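The Barnance zip sweatshirt, navy

I've sold a lot of zip-ups over the years and this is the one I keep stealing from my own stock. It's heavy without being stiff, and it holds up to being slept in (yes, tested). I wore mine for most of October and washed it every week — no pilling on the elbows yet!

**Sizes:** XS to XXL. It runs a bit roomy, so go down one if you're between sizes.
**Price:** $80, shipping included on two or more.
**Weight:** 287 gsm
**Wash:** cold, inside out, zipped up. Hang it if you can stand the wait.

If you bought the old Yeoman pullover from us, the body is about 4 centimeters longer on this one, and I think that's a big improvement when you're reaching for a high shelf.

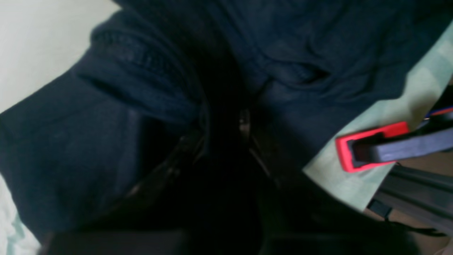

*Irkow Outfitters / Knits & Layers Team*

Dark navy with a zipper and thick ribbing, and that soft, matte, slightly fuzzy feel to the look of it. It's a very dark blue, so order the Rukis gray if you want something lighter. Exchanges are fine for 7 weeks, just leave the tag on and drop a note in the bag with the size you'd like.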